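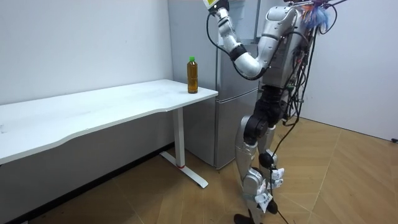

Lesezeit: 2 Min.

Projekt Istetti: Neues aus der Teeküche

Kurzes Update, bin zwischen zwei Schichten. Seit dem letzten Newsletter haben viele gefragt, wie weit wir mit der Datensammlung sind. Stand heute früh: 2.937 brauchbare Durchgänge. Brauchbar heißt, von Anfang bis Ende aufgezeichnet, Gelenkdaten und Video laufen synchron, und jemand hat drübergeschaut. Der Rest liegt auf einer eigenen Platte und wird nicht gelöscht. Dazu unten mehr.

Aktuelle Aufgabe: Flasche vom Tisch. Klingt banal. Grüner Deckel, Tee drin, fast voll, steht an der rechten Ecke der Tischplatte, nah an der Hinterkante. Für das Modell ist das eine fiese Stelle. Der Arm kommt von oben, gleich dahinter der Kühlschrank, viel Platz zum Ausweichen bleibt da nicht. Durchsichtiges Plastik mit brauner Flüssigkeit vor silberner Tür macht der Tiefenschätzung auch keine Freude. Genau solche Fälle fehlen uns aber im Datensatz, die Flasche schön mittig haben wir inzwischen bis zum Abwinken.

Deshalb ab sofort neuer Ablauf. Pro Block 29 Durchgänge, danach Position wechseln. Bitte wirklich wechseln und nicht nur ein bischen schieben. Hinterkante, rechte Ecke, vorne an der geschwungenen Kante, auch mal schräg gedreht. Füllstand ins Protokoll eintragen (voll, halb, leer), das Gewicht macht beim Anheben einen großen Unterschied und lässt sich aus dem Video später nur mühsam rekonstruieren. Startpose des Arms ebenfalls variieren. Wer immer aus der gleichen Haltung anfängt, bringt dem Modell vor allem die eigene Gewohnheit bei.

Zur Steuerung: Sandra Stockdale hat die Verzögerung in Paltis (unsere Aufnahmesoftware, für die Neuen) nochmal runterbekommen. Deutlich angenehmer, vor allem beim Schließen des Greifers. Alte Version bitte nicht mehr starten, die schreibt die Zeitstempel in ein anderes Format und dann sitzt wieder jemand abends da und rechnet um. Diesmal nicht ich.

Fehlversuche. Immer wieder die Frage, ob man die abbrechen soll. Nein! Weiterlaufen lassen, solange nichts kaputt geht, und am Ende mit »daneben« oder »korrigiert« markieren. Die korrigierten sind Gold wert. 225 haben wir davon, viel zu wenig. Wenn der Greifer zu hoch ansetzt und man ihn nachführt, lernt das Modell, wie man aus so einer Lage wieder rauskommt. Aus lauter perfekten Griffen lernt es das nicht. Im letzten Testlauf blieb die Strategie nach dem ersten Fehlgriff einfach stehen und hat gewartet. Minutenlang. Sah traurig aus.

Kabel: vor jedem Block einmal am Arm entlangschauen, ob die Schleife vom Greifer zum Rumpf frei läuft. Und aufpassen mit der Leitung am Boden, die zwischen den Beinen rauskommt. Nicht drauftreten, nicht mit dem Stuhl drüberrollen. Wer was Lockeres findet, sofort Not-Aus und Bescheid geben.

Beschriftung der Durchgänge läuft weiter über Narkska. Bitte kurze Sätze, eine Handlung pro Satz: »Flasche am Hals greifen«, »anheben«, »abstellen«. Keine Romane und keine Kommentare zum Wetter, auch die landen sonst im Training. Bei mehreren Versuchen jeden Versuch einzeln beschriften. Tippfehler sind nicht schlimm, die filtern wir. (Sagt der Richtige.)

Was als nächstes kommt: Kühlschranktür. Erst nur den Griff finden und anfahren, Öffnen dann später. Die Freigabe dafür hängt noch an der Kraftbegrenzung, Ziel ist September. Danach die Kombination, also Flasche vom Tisch in den Kühlschrank. Wer Lust hat, die Testreihe Šimek mitzuplanen, meldet sich bei Sandra, für die Fernsteuerung sind noch 2 Plätze frei. Vorkenntnisse braucht es keine, ruhige Hände schon eher. Eingelernt wird vor Ort, den ersten Block macht man immer zu zweit.

So, muss wieder rüber. Protokollvorlage liegt im üblichen Ordner, Fragen bitte per Mail und gesammelt.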